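Cevis Outdoor Footwear, Flavdale site
Fitting room and tray bench: housekeeping and safety checklist, with comments
Completed by: I-seul Ryu
Round: December, afternoon
Marks used: OK / Fix / Watch

1. Access and floor

1.1 Walkway in front of the bench clear for its full length. OK
1.2 Carpet flat, no lifted seams. OK
1.3 Nothing stored under the bench. OK
1.4 Door to the Kirkonberg corridor opens fully. Fix

Comment: The door catches on the mat on the corridor side. I moved the mat back but it creeps. It needs tape or a mat with a heavier backing. This was on the last sheet too.

2. Bench, upper level

2.1 Top panel level, does not rock when pushed at the corners. OK
2.2 Front edge free of chips and splinters. Watch
2.3 Trays on the top only, one layer, not stacked. OK
2.4 Top wiped down before trays go back. OK 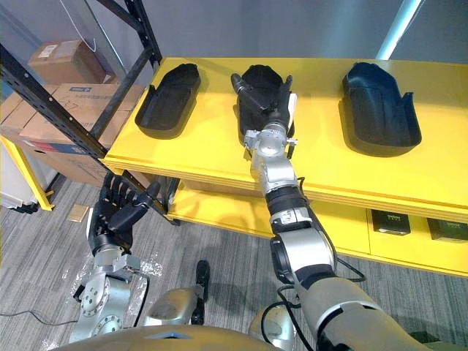
2.5 Load on the upper level under the posted limit. OK

Comment: The edge is sound but it takes the most knocks, so please run a hand along it at the start of each shift. If it snags a glove, write it here and put a strip of tape over the spot until Ma can sand it. Don't drag anything heavy across the top.

3. Trays

3.1 No cracks in the base or walls. OK
3.2 Rims smooth all the way around. Fix
3.3 Trays clean and free of grit. OK
3.4 Spare trays kept in the stockroom. OK

Comment: We have 17 trays on the books counting the spares. Two spares have a rough spot on the rim and are tagged for replacement. Don't trim them with a knife.
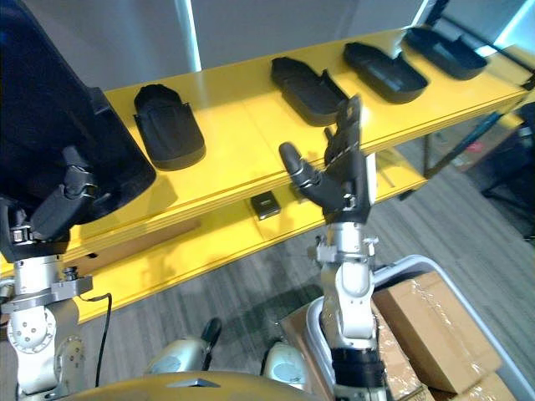
Grit is the main thing to look for on this part of the round. It collects at the bottom and scratches whatever goes in next. Lift each tray off the bench, tip it over the bin and wipe the inside. The recessed sole area is where a cloth tends to skip, so use the small brush there. Check the raised rim at the same time, including the toe end. Damp cloth only, no solvent.

4. Spacing and placement

4.1 Trays in a single row. OK
4.2 No tray hanging over an edge. OK
4.3 Trays lifted into place, not slid from one end of the bench to the other. Watch
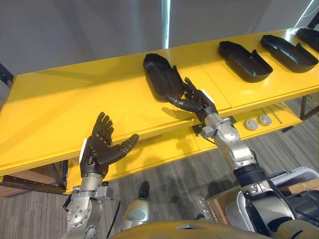
Item 4.3: black trays along the back half of the top surface.

Comment: Sliding one tray pushes the next, and the end one is the one that falls. It has happened 2 times this season. No injuries, one cracked tray. Use a hand on the rim and lift.

5. Lower level

5.1 Small items only. OK
5.2 Items set out in a row, nothing piled up. OK
5.3 Lower level dusted. Fix
5.4 No food or drinks. OK

Comment: Dust at the back, easy to miss from standing height. Added to the 9 a.m. cleaning list.

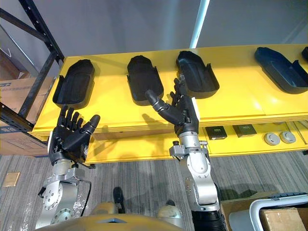 I-seul Ryu asked for the lower level to stay on the same schedule as the top, and added that once a month is too long to leave it. Dusting both levels together takes a few extra minutes and saves a second trip with the cloths.

Agreed. Both levels now go on the daily sheet.

6. Lighting and signs

6.1 Overhead lights all working. OK
6.2 Load limit sign readable. Fix

Comment: The sign has faded. New one ordered from the print shop, same wording.

Open items carried forward: 1.4, 3.2, 5.3, 6.2
File this sheet in the Flavdale binder behind the previous one.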